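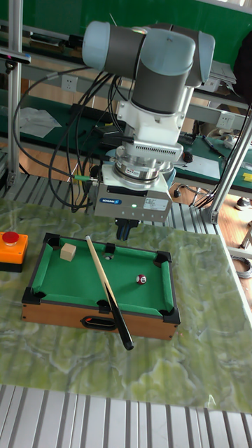
Skarnach Releases Flokby 2, a Motion Planning and Perception Package for Contact Tasks

2020-08-21 – Skarnach today released version 2 of Flokby, its software package for planning and controlling robot arms in tasks where the tool has to touch, push or slide an object. The new version is available to all current license holders and replaces the preview that has been open to registered users since April.

Flokby 2 combines a camera-based object tracker, a motion planner and a force controller in one program. In the first version these ran as separate processes, and users had to write their own code to pass object positions from the tracker to the planner. The three parts now share a single model of the workspace. When the tracker updates the position of an object, the planner works from the new position on its next cycle.

The planner was also rewritten to handle long, thin objects. Version 1 treated everything on the table as a box, which worked for cubes and cartons but left too much blocked space around rods and sticks. Flokby 2 stores the real outline of each object, and it can plan a grasp at any point along the length.

Much of the development was done on tabletop setups, including a miniature pool table with a cue, a ball and a small wooden cube on the felt. The raised rails limit how low the gripper can travel near the edges, and the cue lies across the rail at an angle, so its height changes along its length. Both cases are covered in the new collision settings.

"A pool cue is an awkward thing for a planner," said Ju-won Ok, who leads the Flokby software team. "One end is up on the rail and the other end is hanging out past the table. Our old code refused to plan anything near it. We spent most of the spring on that."
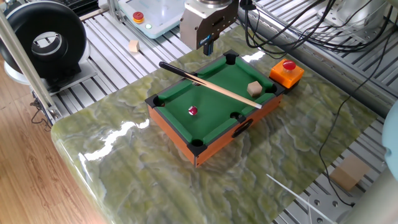
The team scored the new planner against a library of 1,484 recorded table layouts, which will be included with the release. Each layout is stored as a plain text file with object positions and can be replayed in the simulator without a robot attached. Users may add their own layouts and run the full set overnight with one command.

Other changes in this release:

Force limits can be set separately for approach, contact and retreat.
The log viewer keeps the last 1,000 planning cycles and can step through them one at a time.
Camera calibration no longer requires a restart.
Tool and gripper dimensions are read from one settings file – the old per-module files are still accepted but will be dropped in a later version.

Grudetby, the simulator sold with Flokby, has been updated to match. Projects saved in the earlier version will open in the new one, but they cannot be saved back to the old format.

Customers using Inthanon, the company's scheduling tool, should install the Inthanon update before moving to Flokby 2. Installation notes and the full change list are in the customer download area. Support for version 1 will continue until next April.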